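4. Where Things Come to Rest in a Shared Workroom

4.1 The bench and what gathers beneath it

We should say at the outset how fond we became of these rooms, and how patient the 34 people who work in them were with our questions. The Vireo study began with a modest curiosity about storage, and it was Chih-ming Choi who kept steering the rest of us away from the cabinets and toward the floor. In the older literature, and in Triantafyllou (2000) especially, the floor is treated as a place where storage has failed. We came to see it a little more kindly, as a sort of slow shelf, where things wait until somebody has the time or the heart to decide about them.

The workroom we call Folia is a good place to start. Its long bench has a bright red steel frame and a dark gray top, and the top does what bench tops have always done: it holds a monitor, some cardboard boxes and a handful of small things that have found a level spot. The cables are more interesting. They run across the surface, drape over the edge and meet a second tangle on the floor, so that the bench and the space under it become one storage area in practice, whatever the room plan may say. The black and orange power station sits on the floor just outside the front leg of the bench, and we came to call such spots "doorstep" positions, meaning that a thing is close enough to belong to the bench and far enough out to be reached without crouching. The box in the shadow underneath has no such advantage.

Figure 5. The bench at Folia, with items on, under and beside it. The chair stands in the open floor with a jacket over its backrest, and there is a traffic cone behind it. 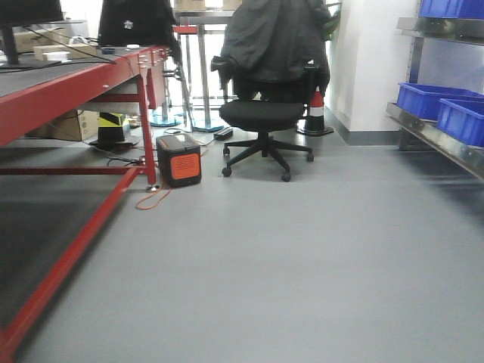 4.2 Surfaces that refuse things

Some furniture takes in clutter and some turns it away, and we had not given this nearly enough thought before the interviews. A flat top invites a cup, a roll of tape, a phone. An upright metal face does nothing of the kind, and the people we spoke with were quite ready to tell us that they never thought of the steel in their rooms as a place for anything at all (one of them was rather surprised that we had asked!). Yet such faces do have a part in how tidy a room feels. Brushed stainless steel picks up whatever colors are near it, a smear of red or a line of blue, and so a busy room can seem busier than it is. Openings punched in a panel, like the diamond or hexagon shapes we noted in one place, break the surface up further. Several participants at Hulalska, the second of our sites, said that they cleaned the area near a shiny surface more often than any other, and put this down to seeing every mess twice.

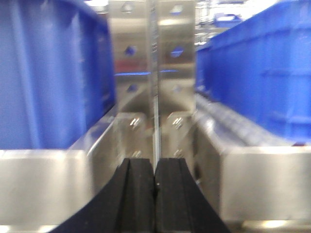

Does a reflective surface make people tidier, then?

Our material can't settle that. The interviews tell us that people feel more watched by their own clutter when it is doubled in a polished face, and the cleaning logs from Hulalska lean the same way, but the two rooms differ in too many other respects for us to put much weight on the comparison. We would gladly see somebody try it with matte panels in one room and bright ones in the other.

4.3 Small plastic things

The hardest items to place, by a good margin, were the light ones. A power station is heavy and has an obvious neighborhood. A chair is large enough to claim its own patch of floor, and on casters it can always be rolled to another. A small plastic article, something bottle-like in a loud lime green, say, has neither weight nor a neighborhood, and it will travel happily from bench to chair to floor over the course of a morning. In the sorting exercise we handled about 300 loose items across both rooms, and the bright plastic ones gave rise to the longest and most good-humored arguments over where they ought to live.
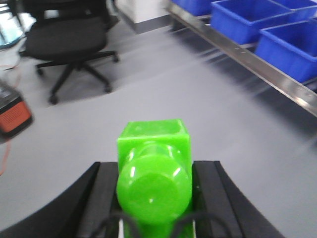
Color helped people find such things, as one would hope, but it did very little to help them put the things back. We had rather expected the two to go together. When we asked participants to name the proper home of a brightly colored item, they tended to give the place where they had last seen it, and two people sharing a bench could give quite different answers with equal confidence. Heavier items brought far more agreement, even the dull black ones that everybody complained of losing. Choi's suggestion, which we take up again in the section on labeling, is that a home has to be a little inconvenient to move before a group will settle on it, and that light items may do better in a tray or bin that is itself heavy enough to stay put.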